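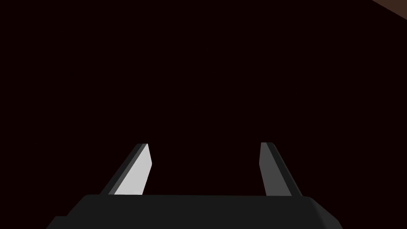 Category: Grippers & End Effectors > Simulation

Wrist camera view: keep the stock two-finger model or change it?

pamisex_lab
December 18, 2022
Hello all. I am comparing two parallel grippers in simulation before we spend money, the Vellow and the Holten. The camera is fixed behind the gripper and looks along the fingers. With the Vellow model the base takes a lot of the picture at the bottom, and I ask myself if this is wasted space for the policy. I ran 10 grasp trials with each one. The Vellow closed well on the block in 9 of them, the Holten in fewer, but the Holten leaves more free view. Which would you choose?

doan_k
Nine from ten is too few trials to say anything. Please run more, with a fixed seed. I use 1111 for everything, so my colleagues can repeat it.

tapered_jaw
I would keep the Vellow. It is good that both fingertips are in view when the gripper is open. With my old setup I saw only one tip, and the network never learned where the other one was.

grey_bracket
I don't agree. The base is black, the background is nearly black, so the bottom of your picture gives almost nothing. Crop it, or move the camera forward a little.

tapered_jaw
If you crop it, you must crop the real camera in the same way, and people forget this. I forgot it myself in November and lost three days.

mira_servo
For me the light is a bigger question than the base. Your left finger is almost white on the inner side and the right one is much darker. If the light never moves in training, the policy may use this as a signal. Do you randomise it?

pamisex_lab
No, there is one fixed light for now. I will change this first, thank you. Doãn (the controller we use) has an option for random light in its simulator, but I have not tried it yet.

grey_bracket
Also put some texture on the fingers. Real ones have pads and screws, and yours have flat faces only.

doan_k
I would not. We added textures and the result was the same, only slower to render. Random light, yes. Random camera position, also yes, but small.

mira_servo
It depends on the pads. Ours are soft and they bend, so flat faces gave us wrong contact too, not only a wrong look.

pamisex_lab
Then my plan is: random light, seed 1111, more trials for both grippers, no crop. I will write again when I have the numbers for the Holten.

11 replies · 3 shares
Back to top | Contact the moderators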